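Section 7: Shore Power and Battery Charging

Read this section before you plug the boat in for the first time. It applies to the Gumia and the Gumia Long Range, both fitted with the Pandent charging panel. Owners of the older Tondano hull should use the supplement at the back of the binder, as the inlet is on the other side.

7.1 Before you connect

The shore power inlet is on the starboard side of the aft deck, under a hinged cover. The main shore breaker is inside the saloon door, at knee height. The boat is supplied with a 50 ft cord.

CAUTION: Never plug in or unplug the cord while the shore breaker is on. This can burn the pins and damage the inlet.

1. Turn off the breaker on the dock pedestal.
2. Turn off the main shore breaker on board.
3. Check the cord from end to end. Do not use it if the jacket is cut or any pin is dark or pitted.
4. Check that the selector on the Pandent panel is at OFF.

7.2 Connecting

1. Plug the cord into the boat inlet first. Push it in, twist to the right, and tighten the locking ring by hand.
2. Lead the cord to the dock with enough slack for the tide. Keep it out of the water.
3. Plug the other end into the pedestal and turn on the pedestal breaker.
4. Look at the polarity light next to the main shore breaker. Green means you may go on. If it is red, turn off the pedestal breaker, unplug the dock end, and tell the marina.
5. Turn on the main shore breaker.
6. Turn the selector to SHORE and wait for the meter to settle.
7. Switch on the charger, then the water heater, then anything else you need.

NOTE: The water heater is the largest single load on board. At a small pedestal, leave it off while the air conditioning is running.

7.3 Charging the house batteries

The charger starts by itself once it is switched on. It goes through bulk, absorption and float, and the panel shows which stage it is in. A full charge from a low bank usually takes overnight. You may leave the charger in float for as long as the boat is at the dock.

Check the battery compartment monthly. It is under the cockpit sole, below the 49 mark on the hatch frame. Wipe the tops of the batteries with a dry cloth and make sure the vent hose is clear -- a blocked vent is the most common fault we see.

WARNING: Batteries give off explosive gas while charging. No smoking, sparks or open flame near the compartment.

7.4 Disconnecting

1. Switch off the heater, the charger and all other AC loads.
2. Turn the selector to OFF, then turn off the main shore breaker.
3. Turn off the pedestal breaker and unplug the dock end.
4. Unplug the boat end, close the inlet cover and coil the cord.

Have the inlet and cord inspected every 500 engine hours or at the January service, whichever comes first. Ferhat Dönmez at the Kırmızıgül yard keeps the inspection record for each hull.
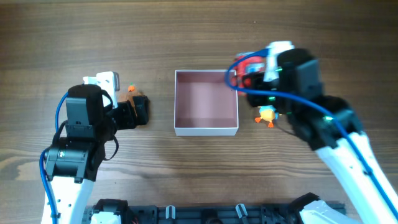
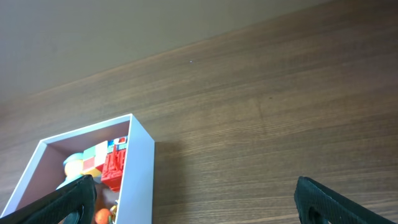
Figs. 7-1 and 7-2. Open white box on wooden tabletop.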